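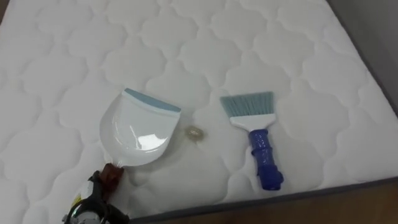
Should the two arms share one power supply, or have one each?

One each is easier to live with, if you have the outlets and the bench space for it.

Hello everyone, and thanks to all of you who wrote back after my last message. I meant to answer on the weekend and then the garage roof started dripping, so you're getting it all in one go, sorry!

I ran both arms off the one big supply all through the winter and blamed my wiring for every hiccup. Whenever the right arm pushed down on a stroke, the left gripper would relax a touch, and a dustpan is a miserable thing to hold at the best of times (all the weight is out at the far end). Splitting the supplies cured most of that. I also brought the gripper current limit up to 500 mA on the left side only and left the brush side alone. My notes call the left arm Pinska and the right one Gena, so if you see those names in the logs, that's who they are.

The mattress is still the favourite surface in our house for testing. It's kinder to the arms than the floor when I get a height wrong, and the seams give the bristles something to catch on, so a sloppy stroke shows up straight away. At the moment I'm trying to get the brush to come right down into the pan at the end of the stroke. A coin makes a good thing to chase, as you can tell at once whether it's in the pan or still out on the quilting.
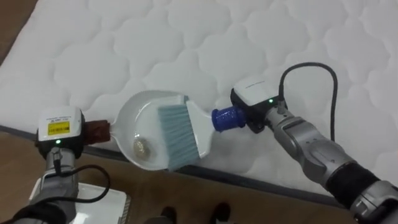
Seija Peltonen wrote:

> I'd slow the last 13 mm of the stroke right down and let
> the pan arm go a little soft while the brush comes over the
> lip. If both arms are stiff they just fight each other.
> And do check your cable loops with the wrists turned all
> the way, mine kept snagging on the elbow.

Seija, thank you, I've put the slow bit in and I'm happy with how it sounds, if that makes any sense (the gears used to groan). Going soft on the pan arm is harder for me. My control loop only runs at 10 Hz on the old laptop and everything goes wobbly when I try it. Did you do yours on the arm's own board, or on the computer? I'd be grateful for a look at your settings, even the messy ones.

I'll have another go at the cables too. The neater I tie them, the less the wrists will turn, so for now they stay long. If anyone has a clip they like, the drawing would be very welcome here.

Cheers, and I'll bring the spare brush holders along in March for whoever wants one.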